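Buying your first two-arm bench: the questions we get most

I'm Marisol Haverford, and I look after equipment planning at Clullholm. People write to us from small shops, colleges and the occasional very ambitious garage, and the same questions come up again and again, so I've gathered my answers in one place. Grab a coffee, I do go on a bit.

Do I really need two arms, or will one do?

If your parts sit still and only need moving from one spot to another, start with one and keep the change! Two arms earn their money when something has to be held while something else happens to it, like a lid going on a tub. Just remember that the second arm doubles more than the arm line in your budget. It wants its own gripper, its own cables and its own spares.

What do first-time buyers forget to budget for?

The table, nearly every time. You want a broad, plain top that doesn't wobble, with room for both arms to reach the middle without bumping elbows (so to speak). After that it's cables, brackets and gripper fingers. We tell people to put $1,840 aside for these bits and pieces on top of the arms, and Noel Ambrosio, who does our ordering, would like you to know he thinks I'm being optimistic. 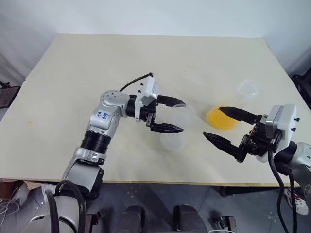

Fingers deserve a line of their own, because the pair that comes in the box is seldom the pair you end up using. Order spares with the arms and you'll save on shipping.

We handle clear plastic parts. Will that cost us extra?

It might, and please ask before you sign anything. Clear pieces on a pale surface are hard for a camera to pick out, so you may spend more on lighting or a darker mat. Send the seller your own parts for a trial, scuffed ones included. And wipe them first! A bottle of Windex is the cheapest item on our whole list.

How long should I plan for?

Allow 8 weeks for delivery and then 20 working days before you count on any useful output. The Trillton shop tried to squeeze both into April and had a fairly miserable spring.

Should we buy used?

Used arms can be a lovely bargain. Ask for the hours, ask to see every joint move through its full range, and look hard at the cables near the wrist. I'd still buy the grippers new.

Related questions
Leasing or buying: Mireille Sayegh compares the paperwork
How much floor space does a bench need?
Spare parts list for the first year
Training days at the Yazzie workshop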